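Refillable pods: the questions we keep getting
Feb 7, 2025
By Vlasta Begović

These are the things people ask at the Zullen counter, by email, and once through the window after closing. Answers are for adults who already vape. If you don't, keep your money.

What's the difference between a pod and a tank?

A tank is a glass or plastic chamber with a coil you screw or push in from below. A pod is a smaller plastic cartridge that drops into the top of the device and usually holds on with magnets. Tanks make more vapour and more mess. Pods fit in a shirt pocket, where they will make a smaller mess.

Do I need a pod with a replaceable coil?

Depends how you feel about fiddling. The Brosico takes a pod with the coil built in, so when it tastes like a campfire you throw out the whole thing. The Satar keeps the pod and swaps the coil, which costs less over a year and gets juice on your fingers every time. I use the Satar and own a lot of paper towel.

How long does a coil last?

The box says two weeks. The box has never met anyone who drinks custard-flavoured liquid at full power. Sweet juice gunks up the cotton, and I've had a dessert flavour finish off a new coil in three days. Plain menthol will sometimes go a month. When the flavour turns dull or the juice in the pod goes dark quickly after a fill, it's time.

How long should I wait after filling a new one?

Ten minutes. Everyone waits two, takes a long drag, scorches the cotton and comes in to tell us the coil was faulty. Fill it, stand it upright, go and make a cup of tea. Drink the tea as well.

Which liquid goes in a pod?

Look at the ratio on the bottle. Half and half is the safe choice for small pods. The thick stuff, 70 or 80 per cent VG, is meant for big coils with big holes and will sit in a little pod like honey in a drinking straw. Nicotine salt liquid is for low-powered devices. Put it in something strong and you'll feel green around the gills before you've finished your second puff.

Why does mine leak?

Usually one of four things. You've overfilled it, the coil isn't pushed all the way home, the rubber plug isn't seated, or it spent the day on the dashboard in the sun. Thin liquid gets through the gaps more easily when it's warm. A few drops of condensation under the pod is normal, so wipe the contacts with a tissue once a week and carry on with your life.

It says "check pod" or "no atomizer". Is it dead?

Almost never. Take the pod out, dry the contacts on both halves, put it back. If it still complains, try a different pod. I keep a tally of devices brought in as dead, because I am that sort of person. Between July and the end of the year we had 57, and most of them left working after a wipe with a cotton bud.

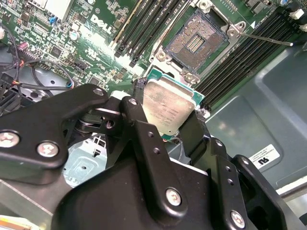 Vlasta, I followed all of that with my Brosico and it still said "check pod" until I peeled off the little clear sticker under the new pod. Could you please mention the sticker? Rees

Fair enough. There is a clear sticker on the bottom of a new pod. Take it off. I left it out because I assumed everyone knew, and then I went back through the tally and found nine of them had been the sticker.

Is the puff counter accurate?

It counts how many times the device fired, including when you sat on it. Mine claims 579 since I last reset it, and I don't believe I had that much fun. Treat it as a rough guide to when the coil is getting tired and don't build a spreadsheet on it.

How should I charge it?

With the cable it came with, on a plain wall plug or a computer port. Skip the fast charger from your laptop unless the manual says it's fine. Don't leave it going overnight on the bed. The battery in most pods is nearly 1,000 mAh, so it'll be full in an hour or so anyway. If the case is swollen, dented or hot when it's doing nothing, stop using it and bring it in.

Can I put it in the garbage?

Please don't. There's a lithium battery in there and the garbage truck squeezes things. We have a bin by the door for old devices and it takes any brand, including the ones we told you not to buy. Batteries shouldn't go in your blue box either.

Can I take it on a plane?

Carry-on only, never in checked bags. Empty the pod first or it will empty itself somewhere over Manitoba. And don't charge it on board.

Do you take returns?

Unopened, yes, with the receipt. Opened pods and coils, no, for reasons you'd agree with if it were somebody else's mouth. If a device quits on you in the warranty period, bring it back with the box and we'll sort it out. No box is fine too, but I will sigh.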